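Workshop notebook – document sleeves for the Akbari drawers
8 March 2018

Started on the replacement of the open folders in the Akbari drawers. The folders pick up dust along the top edge and the sheets slide out whenever a drawer is pulled hard. Plan is one zipper bag per record, laid flat, with the slider always at the same end so that a stack can be checked by eye from the front of the drawer.

Bag on the bench is the clear type with the red zipper strip and red slider tab, white contents in. Slider closed at the right-hand end.

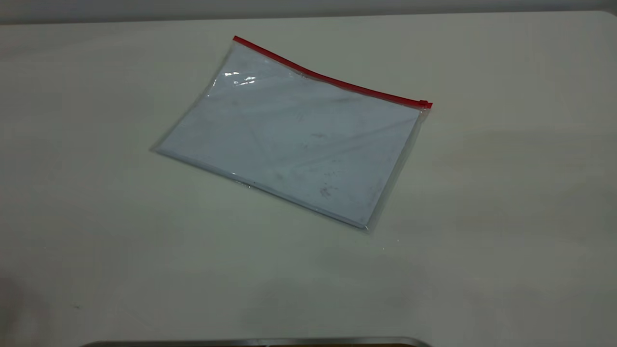
Melur Liem
Records and bench stores

Two suppliers under consideration, Jiltden and Stokska. Jiltden sells in packs of 25, Stokska in packs of 135. The drawers need more than one Jiltden pack and nowhere near a full Stokska one, so cost per bag is not a fair comparison on its own. Film thickness is not given on either order sheet. To be measured with the micrometer, three points per bag, away from the side welds.

Notes on loading:

Square the sheets before they go in. A corner that catches on the zipper track folds over, and the fold sets once the bag is under a stack.

Leave a clear margin at the bottom. Contents pushed hard into the bottom weld put a strain on it every time the bag is picked up.

Press the air out from the bottom toward the zipper with the side of the hand, leaving a finger-width open, then close. Trapped air is the main reason a stack slides.
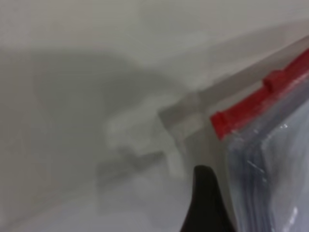
Stack height is limited to 20 bags per drawer for now. The drawer clears more than that when the bags are new and flat, but the slider tabs all sit at one end and the pile builds up on that side. Alternating the ends would level it. I would still keep them one way – a reversed tab is the quickest sign that a bag has been out and put back in a hurry.

Labels: the Ustora paper labels go inside, against the film, printed face out. Do not stick them on the outside. The adhesive creeps on this kind of plastic and the old ones left a gray line that took solvent to remove. Label size unchanged.

Creases in the film are acceptable if the record number can be read without moving the bag. Overhead light is the bigger nuisance. Glare across a bag hides a line of small print completely, and tilting the bag only moves the streak somewhere else. The number should be in large type, and the reading position is best moved to the end of the bench by the wall.

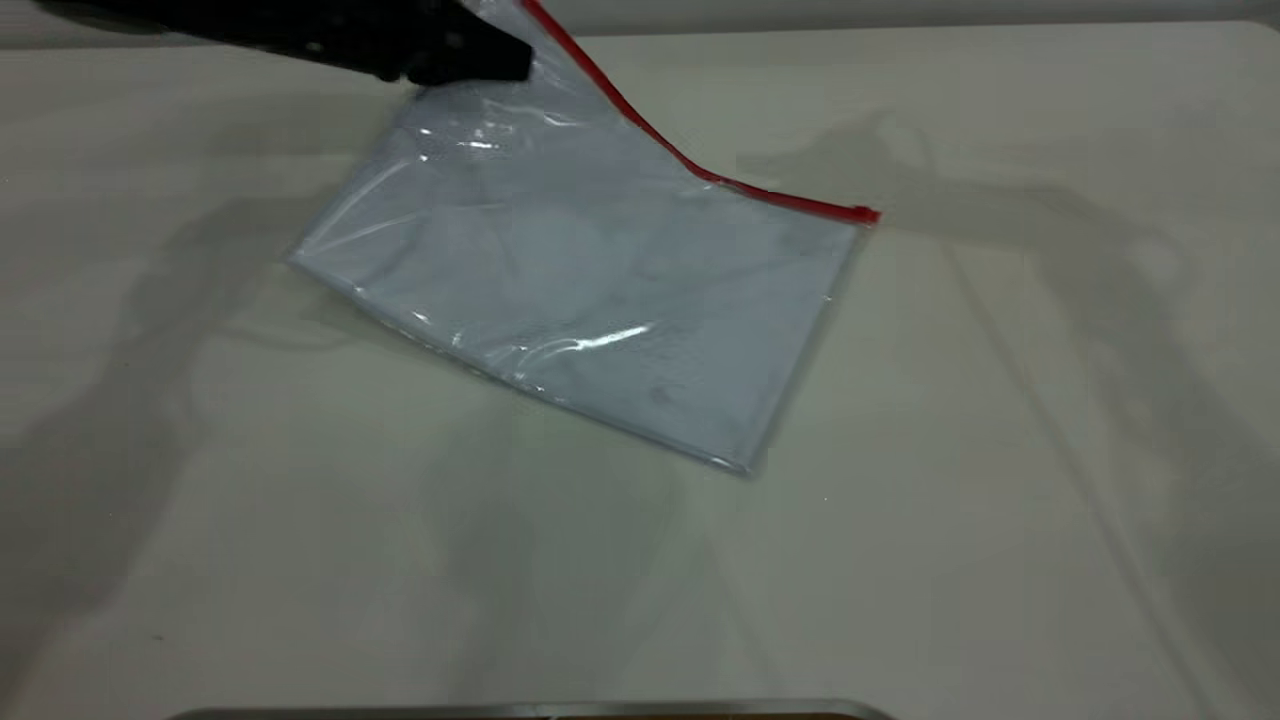
Handling: lift by the upper part of the bag and let the lower part follow. Lifting by the slider tab alone is out. It loads the last part of the track, and on the old bags that is where the seal went first.

Drawer 8 goes first, as it holds the most used records and any fault with the bags will show up there. The other drawers stay in folders until it has been in use through June.

To do:
Micrometer readings, both suppliers
Ask Stokska whether they will split a pack
Reprint drawer 8 labels in the larger type
Find out who has the key to the lower cabinet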